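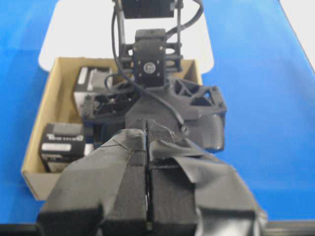 Overnight bus between Hasport and Avincombe to start in January

A direct overnight bus between Hasport and Avincombe will begin running in January, the coach operator Trondum said on Saturday. It will be the first service between the two cities that does not require a change at Halim.

The bus will leave Hasport at 10:40 p.m. and reach Avincombe at 5:15 the next morning, a trip of 335 miles. The return bus leaves Avincombe at 11 p.m. There will be one rest stop each way, at the service area outside Halim, where passengers can get off for 20 minutes but new passengers cannot board.

One-way tickets start at $29 if bought at least a week ahead. The fare includes one suitcase and one small bag. A second suitcase costs $3, and bikes will be carried only if they are boxed. Seats can be reserved when booking, and the front row is kept for travelers who need extra legroom for medical reasons.

Travelers making the trip today usually take the evening train to Halim and wait for the first morning connection. The station waiting room there closes at midnight.
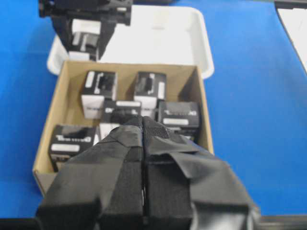

Thảo Trương said she had made the trip by train four times this year and would switch to the bus as soon as it started, though she wished it arrived a little later. Getting into Avincombe at 5:15 is fine in summer, she said, but in winter there is nowhere open near the bus station until 6:30.

Trondum's route manager, Danang Tjoa, said the arrival time was set by the parking bays at Avincombe, which fill up with commuter buses from 5:45 on. The company has asked for a later slot and expects an answer in the spring.

Tickets are on sale now on the company's website and at the counter in Hasport. Trondum has set aside 2,000 seats at the lowest fare for the first weeks of service — these cannot be refunded, but the travel date can be changed once without a fee. Children under four ride free on an adult's lap. 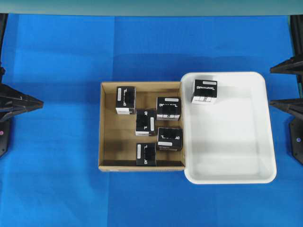 Five black boxes in a cardboard tray.

The buses will leave Hasport from Bay 6, on the river side of the station. In Avincombe they will use the stop on the north side of the square until work on the main platforms is finished. The night train to Halim will keep its current timetable.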